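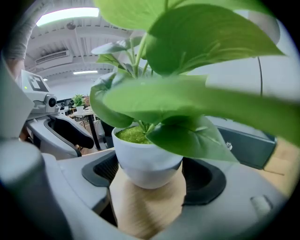 Figure 3. View from the camera on one hand-held gripper, with the potted artificial plant between the pads and the second gripper behind it on the left.

4.2 Dropped and tilted pots

The Coneck policy was trained on hand-held gripper demonstrations and then run on a two-arm station. Its release notes credit most failed placements to poor grip force. We doubt that reading. We went back through the 45 trials in which a pot was dropped or set down at a tilt, and in 28 of them the force record shows nothing unusual up to the moment of release. A weak grip should leave some trace before the pot moves. In these trials we could find none.

Our own suspicion falls on what the camera can see. Figure 3 is taken from the training set. A broad leaf curves over the top of the plant, and another, very close to the lens, is blurred and runs out of view on the right. The pot rests on a light wooden block, and a leaf on the right hangs down past the rim toward it. On that side, the line where pot and block meet is the cue one would most like a placement policy to have, and the foliage competes with it. The square marker on the second gripper stays easy to read. A model trained on many views like this one could learn to rely on the other gripper and pay little attention to the pot.

This is a guess, and we have tried to treat it as one. Kırmızıgül first raised it after noticing that the failures bunched together on broad-leaved plants, but the plants were not assigned to trials at random. The broad-leaved ones were also run later in the day on the Garside station, where the left wrist had already been reported for play in the joint. A loose wrist could produce the same tilt. The maintenance log has one entry for that wrist, dated 10/09/2024, and it reads only "checked, ok." We do not know what was checked.

Nor are we convinced by the fix offered so far. Drivstead's patch lowers the release speed, and its authors report fewer drops. A slower release gives a leaning pot more time to settle, whatever made it lean. It may hide the fault well enough for a demonstration and leave it in place for a heavier pot or a real plant with damp soil. The safety stop is no help in this case either. It responds to contact force at the wrist, and a pot that has already left the pads puts no load there.

The training set holds 1,134 demonstrations, and none carries a label for how much of the pot is hidden. Until such labels exist, the grip-force account and ours remain equally untested. We therefore left the release speed at its original setting for the trials in Section 4.3, swapped the left wrist for the Valletti spare, and repeated the placements with the leaves tied back.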